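Memorial clothing tables (Piltstead)

A memorial clothing table is a funeral custom from Piltstead in which the family sets out some of the dead person's everyday clothes for visitors to take home. It goes on for an afternoon, usually before the service, and it's older than the town's funeral home. I grew up with it, so forgive me if I write this entry like somebody who's been to too many of them!

Name

Most people in Piltstead just say "the table." Over in Nekeck it's called a giving-out, and in Carcombe I've heard both (sometimes in the same sentence). The longer name comes from printed funeral notices, where a line such as "table from noon at the house" used to run under the service times. Piltstead has a population of 1,450, so you didn't need the address.

How it works

The family picks the clothes. Sweaters, hats, scarves and work jackets are the usual choices – shoes almost never, and nothing the person is to be buried in. Close relatives choose first, then neighbors, then anybody else who comes by. You take one thing. You don't try it on in the house, and you don't say thank you for it, which I found very hard as a kid.
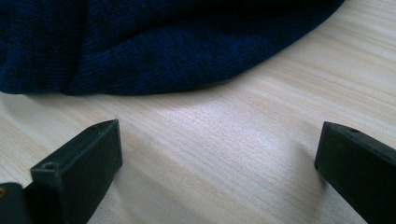
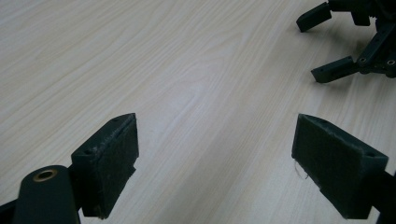
Whatever hasn't been picked by evening stays with the family for 3 months and then goes to the thrift store in Longo. A February funeral tends to go through the coats fast, while summer ones leave plenty behind.

Differences between towns

Nekeck families pin a slip of paper to each piece saying when it was worn, like "lake trips" or "the blue truck years." I love those slips and wish we did it too. Carcombe holds its table after the burial, along with the meal, and only lets in people over 55 until the coffee is served. I've asked why and gotten a different answer every time.

Today

The custom thinned out once services moved from the home to the chapel, but it has been picking up again. As of September 2024 the Piltstead chapel has a side room families can use for it, and notices have started carrying the old line again, now with the address.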